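Caron Table Top by Grotik

Item 743

We've had the Caron in our Rarnasgate showroom since November and it still makes people stop and run a hand over it. It's a marble-look top with a smooth, polished finish, made for everyday tables that get eaten at, worked at and leaned on (and yes, ours gets all of that!). It comes in 2 sizes, and both fit the Damik leg sets we already carry, so if you own a Damik table you can change just the top.

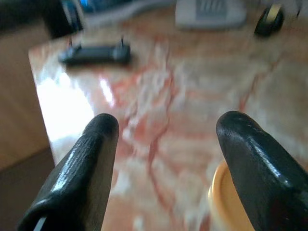
Choosing a color is the fun part. Caron comes in Gray Smoke and Rose Cream, and Rose Cream is the one we keep going back to. The base is pale cream and white, with reddish-pink and salmon veins that branch and wander all over the place, and warm colors look great on it – try something yellow-orange next to that pink! The polish does catch the light, so under a bright lamp or beside a big window you'll get some shine. If you like a flat, matte surface, ask us about the plain Grotik tops instead.

Care is simple: a soft damp cloth, a little dish soap, then dry it off. Please use a mat under hot pans.

Tops ship flat with screws and a paper drilling guide. Plan on having 2 people to lift the larger size, which weighs more than 50 pounds. Small color samples are free at the front desk.

Page updated 25 February 2021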